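Venance Launches Shelter Referral Line for People Leaving Violent Homes

ERNIA, April 2022 – Venance, a provider of emergency housing and legal support, has opened a referral line for adults and children affected by domestic violence in the Ernia district. The line operates 24 hours a day and replaces the daytime number in use until January.

Calls are answered by trained intake staff, who carry out a short risk assessment and place the caller in one of four response categories. Callers in the highest category are offered a bed the same night. Callers in the other categories are given an appointment with a caseworker, and may also be referred for help with protection orders, child custody filings and rent arrears.

The service is expected to handle some 2000 calls in its first year. Venance has reserved 200 shelter placements for the same period across two sites, one in Ernia and one in Awan. The addresses of both sites are confidential and will not be released to the media.

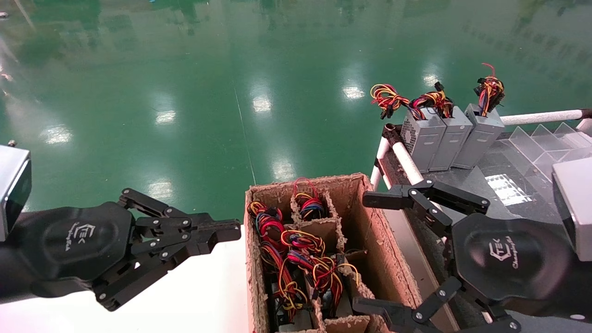 Placements are for an initial period of four weeks and can be extended after review. Each household is assigned a private room with a locking door. Residents are not required to file a police report or to have a court order in place before admission. Pets cannot be housed on site, but intake staff can arrange temporary boarding.

Call records are stored separately from Venance's general client files. Access is limited to intake staff and the assigned caseworker. Information is passed to police or child protection services with the caller's consent, or where the law requires a report.

The line was developed under the Cestudska program, which also covers training for hospital and school employees on recognizing signs of abuse. Training sessions last two hours and are provided at no charge. Employers in Ernia and Awan may request a session through the Venance office.

Venance will publish call volumes, response times and placement figures twice a year. Figures will be reported by district only, and no data that could identify a caller will be included.

Anyone in immediate danger should contact the emergency services first.

Media inquiries: Venance press office, Ernia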